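Sheehan Tabletop Arm Kit – Frequently Asked Questions

What comes in the box?

Two arms, two grippers, both power supplies, the table clamps, all the cables and a printed quick-start card. The Prarance software is a download, and your license code is inside the lid of the smaller box (people throw that lid away, so please look first!). You supply the table and a computer.

How long does setup take?

Plan on an afternoon for your first go. Clamping the arms down is quick. The slower part is calibration, where you walk each arm through 28 positions so the software knows exactly where the two of them are in relation to each other. After that you only repeat it if you move a clamp.

Do I need to know how to code?

No. You teach a task by guiding the arm by hand and saving the run. If you do write Python, there's a full library and we'd love to see what you make with it.

How many times do I have to show it a task?

It depends on the task. Putting a block in a bin can work after a handful of runs. Our own bun-serving task took 116, and we're still adding to it because it's so much fun to watch it get better. 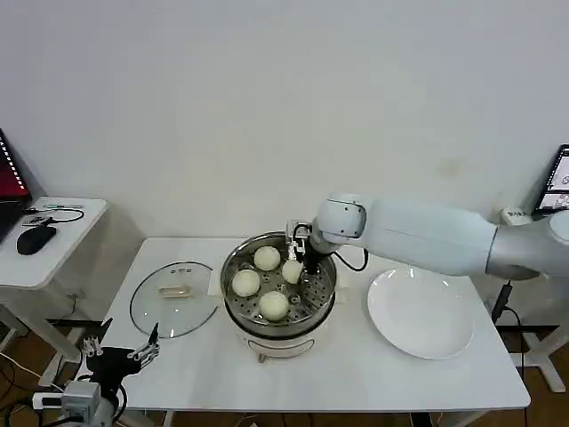
The grippers are the part of the kit we get the most mail about, so we'll go into some detail. Each one has two slim metal fingers, and closing force is set in the software on a scale from 1 to 7. Soft food wants the low end. For a steamed bun pinched on the tray of a steamer pot, start at 2 and go up one step at a time until it lifts without a dent. Set the plate down close to the pot, too, as we do – short moves are easier to teach, and the arm has less time to lose its grip. Take the lid off yourself before you start and lay it flat, well clear of the arm's path.

Can the grippers touch food I'm going to eat?

Not with the standard fingers. They aren't rated for food contact, so treat anything they've handled as practice material. A food-safe set is in testing now and we hope to have it out by May.

What about heat and steam?

Keep both away from the arms. The wrist joints aren't sealed, and steam will find its way in. Run kitchen tasks with the pot switched off and cooled down.

Will it run on my laptop?

For recording and playback, almost any recent laptop is fine. Training is another story, and you'll want a decent graphics card or an account with our Celham training service, which you can pay for by the hour.

Can I buy just one arm?

Yes, and plenty of people start that way. The second arm can be added later with the same software license. The two-arm kit is $3420 and includes shipping inside the US.

Does it work with Grollberg grippers?

The older bolt pattern fits directly. The newer one needs an adapter ring, sold separately.

One of my arms drifts to the side after an hour. Is it broken?

Probably not! Check the clamp first, then run the short calibration from the Tools menu. If it still drifts, save the log file and send it in.

Who do I write to?

Celeste Pereyra looks after kit support and reads everything that comes through the contact form. Include your serial number, found on the underside of the base.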